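Open day at the Usuga hall, Tamesbridge: worth the trip?
Posted by millrace_tom, April. 4 min read

millrace_tom
Went over to the Usuga open day at Tamesbridge on the early slot, 10 till noon. I work in goods-in at a parts warehouse and wanted to see how far off this stuff is for us. You sign in, get a short talk, then you're free to wander between the workstations and ask questions.

The part I liked best was the hand-held grippers. People do a job with the gripper in their own hand, over and over, and the recordings are used to train the arms. The person showing me said they had 1,546 recordings of one tidying job and wanted more.

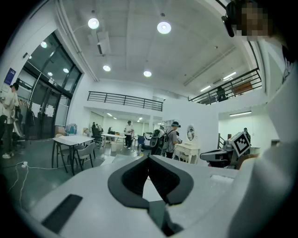 I got a go with one. It's bulkier than I expected and my wrist was aching after a few minutes. You also have to slow right down, which I was bad at. I kept reaching the way I would with my fingers and missing.

The arm I watched did its job 4 times while I stood there. Three were fine and on the last it dropped the thing and had to be reset.

pallet_jack
One drop in 4 would get you sent home where I work. I went to the Drombridge one last year and came away thinking the same. Lots of screens, not much lifting.

millrace_tom
Fair, but they didn't claim it was ready. The talk was quite blunt about what it can't do. Anything soft or floppy is still a problem, they said.

orchardgate
I was on the afternoon slot and saw a lot more than one drop. Also it was hard to hear anything in there. High ceiling, everyone talking at once. They should give the talk upstairs.

Did anyone ask what it costs? I got "it depends".

kestrel292
Same answer here. I don't agree with pallet_jack though. Drombridge was a sales day, with people in suits handing out brochures. At Usuga you could talk to the ones doing the work, and I learned more in half an hour than I did all day at the other.

pallet_jack
I'd still want to see it run a full shift before anyone at our place spends money on it.

kestrel292
So would I. Imstead are meant to be doing a longer demo with proper totes and mixed stock. If it's on the same kit I'll go.

orchardgate
Is Imstead bookable yet? And is there parking, Tamesbridge was hopeless.

millrace_tom
Not yet, I looked this morning. Will post the link when it's up.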